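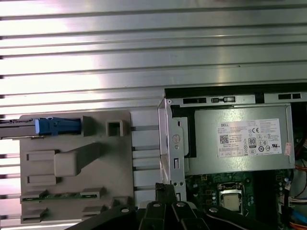

I bought the Flenis parts plate after a bad evening with a desktop rebuild, when a screw rolled under the radiator and a stick of memory spent the night on the carpet. The listing says it will "end bench clutter." I doubted that, and after 5 weeks I still do, though less than I did. It's a flat gray plate with raised holders molded across it, and you park parts in them while the case is open beside you. The narrow green board standing on edge between two slotted supports is the sort of thing it does well. Nothing lies flat, and you can pick the board up by its ends. The matching pair of supports below it stayed empty for most of my build.

The rest is a mixed bag. The two shallow rectangular holders are too shallow for my taste and I never settled on what they were for. The square socket is fine. The tall post gets in the way of my sleeve every time I reach across, and Flenis doesn't explain it in the leaflet, which is 2 pages long and mostly warranty.

Gray on gray was a poor choice too. A blue part shows up right away, but a gray one disappears into the plate, especially in shadow.

Oluwaseun Yusuf lent me his Warkance tray to compare. It has 12 plain compartments and costs a good deal less. Boards flop over in it, but screws stay put, and on the Flenis I still needed a saucer for those.

At $60 I can't recommend it to anyone who opens a computer once a year. If you do it most weekends, maybe. Wait for the July sale.

2 June 2024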